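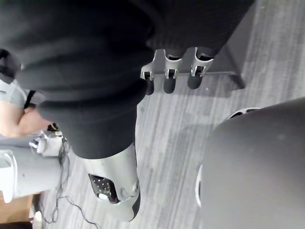
Issue 5, page 2

WHY DO CLOTHES CREASE?

Your school shirt was perfectly smooth at breakfast. By lunch it looks like a map of the Alps. You did nothing wrong (well, nothing to do with the shirt). Creases happen because of what cloth is made from, and some cloth is much worse at hiding it than others.

Long and tangly

Cotton comes from a plant. Zoom in a very long way and each cotton fibre is made of long chains called molecules, lying side by side like spaghetti in a packet. The chains hold on to one another with tiny, weak links. When you bend the cloth, some of those links let go. The chains slide a little, grab hold of a new neighbour and settle down. Now the cloth thinks bent is its proper shape.

Heat and water make the links let go more easily. You are warm and, after football, damp. To a shirt, you are a sort of walking creasing machine.

So why does ironing work?

It is the same trick done on purpose. The iron's heat and steam loosen the links, the weight presses the cloth flat, and as it cools the links join up again with everything lying straight. It stays that way until you sit down.

The sheep has it sorted

Wool fibres are naturally curly, so they behave a bit like springs. Squash a woolly jumper into a bag and much of it will bounce back by itself. Polyester, which is made in factories, doesn't soak up much water, so its chains mostly stay where they were put. Linen comes from the flax plant and has stiff fibres with hardly any spring. Linen trousers crease if you look at them sternly.

Try it at home

Find 3 old scraps of different cloth - ask first, because "old" means different things to different people. Scrunch each one in your fist and count to twenty. Let go and see which has the most wrinkles. Then sprinkle a little water on each scrap and do it again. Write down what changed.

Word box

Fibre: a very thin thread, like a hair.
Molecule: a group of atoms joined together.
Flax: a plant with blue flowers that ends up as tea towels.

Next issue: why socks go bobbly.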